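Why Are So Many Boxes Made of Card?

Look in a kitchen cupboard and you will probably find boxes of many sizes and colours. There might be cereal in one, tea bags in another and crackers in a third. Most of these boxes are made of thin card. Boxes like these are called cartons.

What is a carton made from?

Card is made from tiny threads called fibres. The fibres come from wood or from old paper that has been collected for recycling. A paper mill mixes the fibres with a lot of water to make a mush called pulp. The pulp is spread out flat, pressed and dried. Thin sheets are called paper. Thicker, stiffer sheets are called paperboard, or just card.

How does a flat sheet become a box?

A machine prints the colours and words on the card while it is still flat. Next, the card is cut into a shape with flaps and tabs. This shape is called a blank. Lines are pressed into the blank to show where it will bend, and these are called creases. When the blank is folded along the creases and glued, it becomes a box.

Most cartons have 6 faces: a front, a back, a top, a bottom and two sides. You can count them on a box at home.

Why are boxes good for stacking?

A box has flat faces and square corners. Flat faces can sit close together with hardly any gaps, so a lot of boxes fit on one shelf. Round things, such as oranges, leave spaces between them.

A box can stand up tall or lie down flat. Standing up, it takes less room on the shelf, but it is easier to knock over. Lying down, it takes more room and is harder to tip. Two boxes standing side by side can help hold each other up.

The thing underneath matters too. A wooden crate makes a good platform, even when it has gaps between its slats. The slats only need to be close enough together that the box can't slip through.
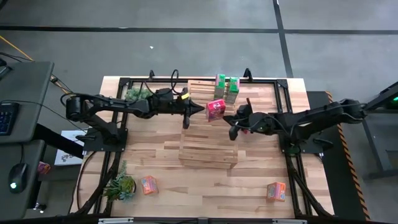
Try it yourself

You will need two empty cartons, a tray and a few books.

1. Stand one carton upright at one end of the tray. Lay the other one flat next to it.

2. Lift the other end of the tray slowly. Put books under it, one at a time.

3. Watch to see which carton tips or slides first.

4. Put a handful of dry rice in the upright carton, close it and try again. Did the weight at the bottom change anything?

What happens to old boxes?

When a carton is empty, open the flaps and press it flat. It will take up much less space in the recycling bin. Keep it clean and dry if you can, as greasy card is hard to recycle. The fibres can be turned back into pulp and made into new card.

Words to know

Blank: a flat piece of card, cut and ready to fold.
Crease: a pressed line where card bends.
Pulp: a wet mush of fibres used to make paper and card.

Written by Fenna Willems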